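Open afternoon at Salloto

3 min read

Twelve of our members went along to the Salloto open afternoon on Wednesday, held in the firm's unit on the Cloltanach estate. Salloto builds arms for handling small goods in kitchens and shops. The doors opened at 2 and we were given tea, a visitor's badge and a short safety talk before going through.

Akua Ayaaba, who leads the handling team, showed us round. The first bay was mostly benches and spare parts. The second is where the arms are tried out, and we spent most of our time there. It has a worktop, shelving and a good supply of ordinary groceries, all bought locally. The team keeps a list of every item the arms have handled, and it now stands at 312. Packets of rice and flour are at the hard end of the list. Tins are at the easy end.

Glass jars fall somewhere between the two. The fingers have to press hard enough to hold a smooth, curved side, and the grip has to stay put when the arm turns the jar over. Akua said the turning over was the part that took her team longest. They began with empty jars and moved on to full ones, as the weight shifts differently when there is something inside. 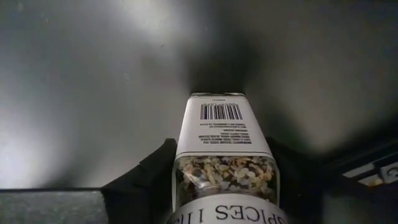

We were allowed to ask for things to be repeated, and several of us did. Ken from the Tuesday group wanted to know what happens if a jar is dropped. The answer was a dustpan, and a note in the log. Each run is recorded by a small camera mounted close to the fingers, so the team can go back later and look at the grip from near to.

Yaa Ametepe then talked about the software, which goes by the name Bornik. She kept it simple and took questions as she went. Most were about cost and about whether an arm could be fitted in a home kitchen. Salloto has no plans to sell to households at present. Its first customer will be Kennedy, the catering supplier, which wants two arms for its packing room.

The visit finished at 4. There is another open afternoon in February with room for 40 people, and the firm is happy to take groups. Parking is tight, so please share cars if you can. Names to the office by the end of the month, and say if you need step-free access, as the side entrance has to be unlocked beforehand.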